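Wodero Opens Its Simulation Lab to Visitors for Household Robot Demonstrations

HELLGATE, June – Wodero, which develops control software for robot arms, opened its Hellgate laboratory to the public this month for an afternoon of demonstrations. It was the first time the company has shown its household task program to people from outside the industry. A total of 152 visitors came through between 1 p.m. and 6 p.m., among them high school students, furniture makers, occupational therapists and people who live near the site.

The demonstrations covered the work the company does in simulation before any software is loaded onto a physical arm. Visitors were seated at one of 8 stations, each with a screen and a set of controls, and were shown how a task is set up, run, scored and run again.

"People come in expecting to see a robot make dinner," said Despina Petridis, who leads the household task program at Wodero. "What we do most days is drawers and doors. A drawer is a hard problem. The handle is thin, the arm has to come in at a usable angle, and there is often something large sitting right next to it. We wanted visitors to see that part of the job."

The drawer task took up most of the afternoon. In it, a simulated arm works beside a wooden cabinet in a room with furniture and household items. The software is scored on whether the arm reaches the handle, whether it moves the drawer the required distance, and whether it touches anything else on the way. The position of the cabinet, the items placed on it and the finish of the floor and walls can all be changed from one run to the next.
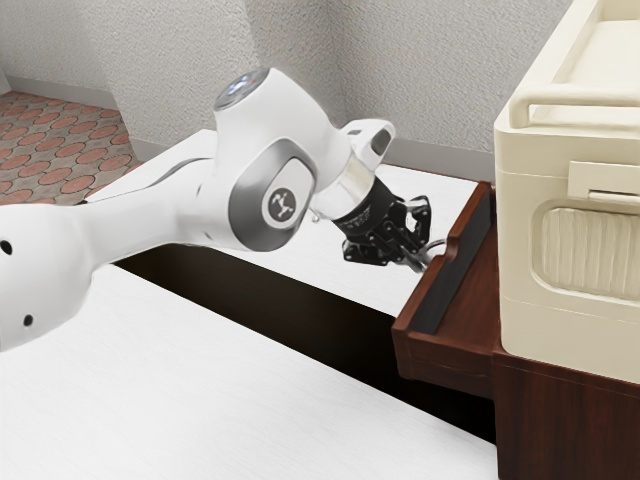

Wodero News, Issue 8, page 3

The current set contains 561 room layouts. The drawer, its curved silver handle and the cabinet beneath the cream-colored box belong to one of the layouts used at the open day. Staff chose it for the limited space it leaves on the cabinet side of the gripper.

Each layout is run 1,000 times before the results are passed to the hardware team. Runs that end in a collision are saved and reviewed by an engineer. Visitors were able to step through several of these saved runs and mark the point at which they thought the approach had gone wrong. Their marks were then compared with the ones made by staff.

Theda Lenz, a cabinetmaker who attended with two apprentices from her shop in Zusitz, spent an hour at the drawer station.

"I have hung a lot of drawers and never thought about how I pull one open," Lenz said. "You lean a little, you feel it catch, you shift your hand. They have to write all of that down. I told them their drawers run too well. In an old kitchen they stick, and they stick worse in summer."

Petridis said the comment had been passed on to the engineers who build the layouts. Friction in the drawer runners can already be adjusted, but it has been set to the same value across most of the program. A group of layouts with stiffer and uneven runners will be added in the next release.

Several visitors asked when the software would be used in homes. Wodero has no home product and did not announce one at the event. The company supplies its software to research groups and to manufacturers that build and test their own machines.

Pētersons, the furniture company that has supplied Wodero with cabinet and drawer measurements for the program, also had a table at the open day. Its staff answered questions about standard drawer depths and the placement of handles, and brought sample handles that visitors could try with a hand-held gripper.

The laboratory plans to hold a second open day for school groups. Teachers who would like to bring a class should write to the visitor desk at the Hellgate site and give the age of the students and the size of the group. There is no charge. The demonstration floor is on ground level and is accessible by wheelchair, and parking is available behind the building.

About Wodero

Wodero develops and tests control software for robot arms used in indoor settings. Its household task program covers drawers, doors, shelves and countertop items. The company is based in Hellgate.

Press contact: Wodero Press Office, Hellgate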